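Perception stack: Nolon 23 is out

Quick one this month, deadline's in an hour.

Nolon 23 went onto the Ullbridge benches in May. Main change: the segmenter and the grasp planner no longer share a process. Used to be a slow mask held up the whole plan. Now the planner takes the last good mask plus a timestamp, and if it's too old it asks again. Less waiting, fewer stalls. Trygve Backlund did most of the split, Babak Mahmoudi rewrote the replay tool so you can step through a failed pick one message at a time. Use it, please. Bug reports without a replay go to the bottom of the pile.

Numbers: 3495 replayed picks, 92 percent planned first try. Old build was nearly 64 on the same logs. Most of what's left is shiny surfaces and anything thin.

Config has moved, so old Faltar profiles wont load until you run the migrate script. Takes a minute. Back up your camera offsets first (I didn't).
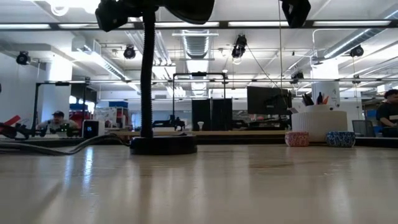

Glare is next on the list. The depth filter still throws away too many points on glossy tops and then the planner thinks there's a hole. Light tabletop, ceiling lights streaking across it, speckled bowls, pens bunched in a white container: all of it bad news for the current filter. Trygve has a branch that compares neighboring frames before dropping anything. Hellström team wants it too, so teh merge will go to both sites together. Comments on the branch by the end of the month, to Babak.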